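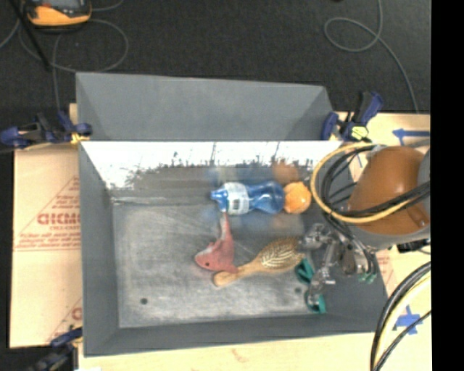 A blue bottle and an orange in a large grey bin.

News > Comics > Small Press

Clilledcombe comic Drestus returns for a second series this September

Readers who have been pining for the foggy harbour lanes of Drestus since the first series wrapped up can put the kettle on and relax a little – the comic is coming back in September, with four new issues and a fair few familiar faces.

Writer and artist Eldana Negussie shared the news on August 9, 2023, in a long and very cheerful letter to subscribers, along with two finished pages from the opening issue. They pick up with the lamplighter Cestari on the morning after the flood, still in her borrowed coat and still not speaking to her brother, which will please everybody who wrote in to ask what became of the pair of them.

"I missed drawing her terribly," Negussie writes. "I did try to start something else over the winter, a nice quiet story with a farm in it, and she kept wandering into the corner of the page with her ladder."

The new series will be printed in full colour for the first time, after a first run done entirely in blue ink and grey wash. Colours are by Bednárik, whose work on the covers readers will already know, and the lettering is once again all done by hand. Negussie says the flood chapters needed the extra warmth, and that she has finally been able to show the market awnings the way she always saw them in her head.

There is good news too for anyone who came to the story late and has been hunting for the early issues. A collected edition of the first series, at 139 pages, will go on sale alongside the new opening issue, with a sketchbook section at the back and a short story that was only ever sold at the Clilledcombe comics fair. Signed copies with a small bookplate will be limited to 245, and more than half of those are already spoken for by subscribers – so it may be worth getting in touch with your local comic shop fairly soon if you would like one kept behind the counter.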